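Ticket: Student Robotics Project, Two-Arm Sorting Cell
Site: Felton Technical College, Automation Lab
Opened by: Seraina Gruber, student team lead
Assigned to: Kimie Takeda, laboratory supervisor
Opened: 10 June 2021
Priority: Normal
Status: Monitoring

Summary
The student team reports that the right arm stops during the shelf exercise when its gripper approaches the stand. The controller records a following error on the wrist joint and holds position until the fault is cleared by hand. The left arm has not reported a fault.

Exercise requirements
Each arm must be able to reach plush toys on the upper and lower tiers of the stand and on the open floor. The course assessment requires both arms to complete the full sequence without a manual reset.

Entry 1, S. Gruber
The fault was logged 43 times in the team's test runs. It appears with the Haslinger motion script and also when the arm is guided manually through the same points. Restarting the controller clears the message, but the fault returns within the session. Firmware was confirmed to match the version listed in the course handbook.

Entry 2, K. Takeda
Please attach views of the cell with the arms near the stand, and export the joint log for the right wrist. Do not change the speed limits until the log has been reviewed.

Entry 3, S. Gruber
Views attached. The joint log has been placed in the team folder.

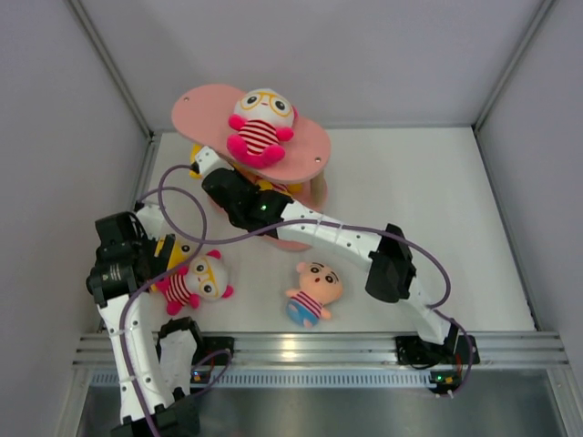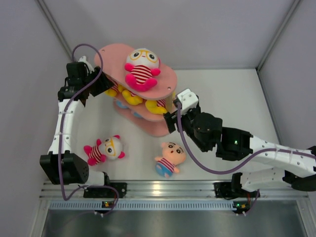 Both arms with the pink stand and the plush toys.

The log shows that the wrist load rises before each stop. It is highest when the arm is extended toward the lower tier, and it falls again once the arm is withdrawn. The team's first assumption was a weak servo. A replacement from the Sterkdale parts kit was fitted and produced the same fault.

Entry 4, K. Takeda
The log does not indicate a defective servo. Two matters require correction.

1. The approach delay in the script is set to 700 milliseconds. The course default is 1000. Restore the default value.
2. The cable on the right arm should be checked for drag through the full range of travel. With the power off, move the arm slowly by hand and note any point at which resistance is felt. Refasten the cable if required, leaving enough slack at the wrist.

Repeat the exercise after each change and record the results separately.

Entry 5, S. Gruber
The delay was restored first. Faults became less frequent but did not stop. The cable was then refastened with additional slack at the wrist, and nearly all runs now finish. The remaining stops occur on the lower tier only.

Entry 6, K. Takeda
Accepted. The original servo may be refitted and the replacement returned to the kit. The ticket will remain open until the team has completed 2 full sessions without a manual reset.

Related tickets
Gripper calibration lost after power cycle
Hadismont team: left arm not detected at startup
Request for additional cable ties, Automation Lab
Emergency stop inspection, December
Access to shared log folder for new students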